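Vumham packing hall

The Vumham packing hall is a mail-order packing site operated by Plillel, a distributor of household goods and small gifts. It is known mainly for the gradual automation of its bagging and sorting work, which began with conveyor scanning and later extended to robot arms trained from recorded hand movements. The site employs 424 people across two shifts.

History

Plillel moved its packing work to Vumham from three smaller depots. For the first years all orders were picked, bagged and boxed by hand. Packers worked at fixed benches and were paid a base rate plus a bonus tied to the number of finished orders. The bonus was unpopular with older staff, who said it rewarded easy orders, and it was dropped when the first scanning line was installed.

The scanning line, supplied by Mizuno, took over address checking and weighing. It removed 46 checking jobs. Most of the people in them moved to returns or to the packing benches, and the rest left under a severance agreement. Soft goods stayed outside the system. Cloth bags, pouches and wrapped textiles change shape when they are lifted, and the suction heads used on the line dropped them or pulled them out of shape.

Demonstration work

To deal with soft goods, Plillel signed a contract with Brulline, a maker of handling software. Under the contract, workers perform packing tasks with hand-held grippers, and the recordings are used to train the arms. The company calls this demonstration work. It is done in a separate room next to the hall, at a table, in sessions that last up to two hours with a break in the middle.

Demonstrators are drawn from the packing benches. The first group had seven members, all with long experience of bagging by hand. They are paid at the rate of a line lead while assigned to the room and return to their usual grade afterward -- a point that has been raised in each pay round since. Some packers have asked to stay on permanently. Others have turned the assignment down, either on account of wrist strain or from unwillingness to train equipment that may do their own job. 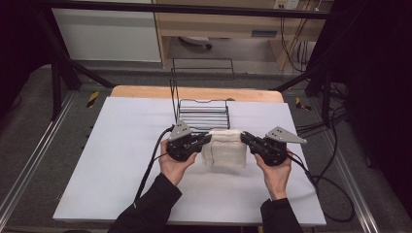
Demonstration work with two hand-held grippers and a white drawstring bag.

Effects on staff

The arms now handle part of the cloth bag orders on the night shift. Packers on that shift spend less time closing bags and more time clearing stoppages, refilling bins and inspecting finished boxes. In a staff survey with 644 responses, collected over two rounds, the most common complaint was waiting time during stoppages. Lifting and reaching were mentioned less often than in the earlier survey.

An agreement dated Jul 19, 2023 sets out how changes are introduced. It requires notice before an arm is added to a bench, gives displaced packers first claim on open jobs at the site, and bars the use of demonstration recordings to judge individual speed. Training for stoppage work has been offered each January -- places are limited, and day shift staff have priority.

Related articles
Plillel
Brulline
Mizuno scanning line
Order picking
Piece rate
Returns handling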